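Kruger Slough in April - blind or boardwalk?
Forum: Trip Planning and Local Spots

mudhen_marie
Hi all, longtime reader, hardly ever post. I'm taking my dad to Kruger Slough in April and I can't decide between the photo blind on the east side and the boardwalk loop. He's got a bad knee but he's stubborn, and what he really wants is cinnamon teal up close. Last time we went we got there at 7 and the lot was already full! Any advice welcome.

tulefog
Boardwalk, no question. The blind is fine in January when you've got pintail stacked up right in front of it, but by April they've drawn down the pond on that side and you're looking at a mudflat. Teal like the flooded ditch by the Poven gate. I had 4 pairs there last spring without leaving my car.

E. Sqalli
Gonna disagree with tulefog here. The mudflat is the good part! Dowitchers, yellowlegs, sometimes avocets if you're patient. I sat in that blind for 3 hours last spring and never got bored. It has a bench too, which the boardwalk doesn't until you're most of the way around (think of the knee).

tulefog
Ehab, she asked about teal, though. You'd send people to the mudflat if they asked where to park.

E. Sqalli
Fair. I would.

azra_petek
The bench in the blind is lower than it looks, and my mother had a hard time getting back up off it. Bring a folding stool. Also the Gestby road was closed at the culvert when I went by, so come in from the Grevville side. It adds a bit of gravel driving but you pass the big rice fields, and there were still white-fronts in there, well over 2000 by my count. I was late for lunch because of them.

mudhen_marie
Oh, the white-fronts would make his day. Do they usually hang on into April?

azra_petek
A few do. The bulk of them clear out fast once the wind goes south, so I wouldn't promise him anything.

tulefog
I'll believe 2000 when I see it, I drove past those fields the same week and had maybe a few hundred. But yes, Grevville side, good call. And stay in the car on the auto loop, the ducks don't mind cars at all and they hate people on foot.

mudhen_marie
OK, so the plan is Grevville road, rice fields, teal ditch from the car, then the blind with a stool if his knee is up for it. Dark clothes for the blind or does it not matter? I was going to bring my black stuff, it's what I have. I've started getting things out on the bed - we leave early and I know myself.

E. Sqalli
Doesn't matter much in there, just move slow. Bring a layer more than you think, that wind comes straight through the slots.
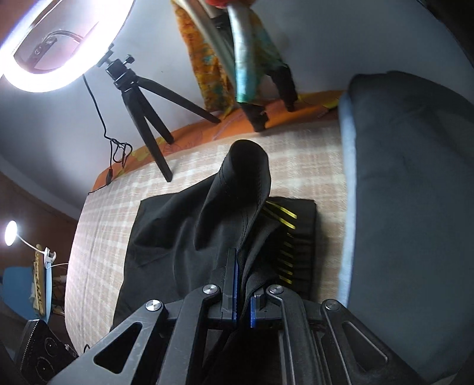

Black layer, on the bed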